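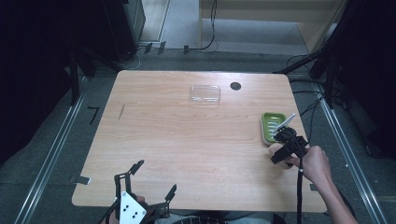
At the teaching table: hand-held grippers, a green soap dish and a clear plastic container

About Us | Sturnier Packing & Automation

Who we are

Sturnier packs bathroom and kitchen goods for other companies. Soap dishes, trays, toothbrush cups, small boxed sets. Started with 7 people and a rented dock in Zallenport, still in Zallenport, bigger dock. We now run two shifts and ship out to stores and online sellers all over the region.

For most of that time every piece was picked up by a hand and put in a box by a hand. Some still are. Since we brought in the first robot arms a good part of the light picking has moved over to them, and the jobs on our floor have changed with it. We get asked about this a lot, by customers and by people applying, so a fair chunk of this page is about that.

How we teach the arms

People on our line do it. A packer sits down at a table with a gripper in the hand and does the job with it – pick up, turn, put down. Then again. The arm learns from those runs. No coding needed. If you know how a ribbed dish likes to slide when you grab it by the rim, thats exactly what we want from you.

Teaching is paid at the lead rate, not the packing rate. Sessions are 2 hours at most, then back to something else, as the wrist gets tired. A new item usually gets taught by whoever packed it before.

What changed for our people

Less reaching. The old Trotwood line had 769 picks an hour on a busy night and the shoulders knew it. That line was first to go over.

More checking, more fixing. Somebody has to clear jams, swap finger pads, pull the bad pieces. These are day jobs and night jobs both and we train for them in house.

Fewer straight packing jobs. We won't dress that up. When a packing spot opens up on an automated line we mostly don't refill it, we post a line tech or teaching spot and offer it inside first. Not everybody wanted to move over. Some folks stayed on hand packing for gift sets and odd shapes, and there is still plenty of that, especially from October on.

Pay went up for the people who switched. Hours got more regular. The noise is different, some like it less. Breaks are longer on the night shift now, which was asked for long before any robot showed up.

What we do for customers

– Hand packing, short runs, gift sets
– Automated picking for light plastic and boxed goods
– Relabeling and repacking of returns
– Storage by the pallet, Naidu Road building

Smallest order for the automated lines is 4,000 pieces. Under that we pack by hand, same price list, ask for the current one. New items need a sample box up front so we can try them at the table before we quote. Please send the real item and not a mockup, the surface matters alot.

Work with us

We are hiring for line tech (nights) and hand packing (seasonal). No robot experience needed for either one. Stop by the front office on the dock side, before 3 pm is best, or leave your number and the shift lead will call you back.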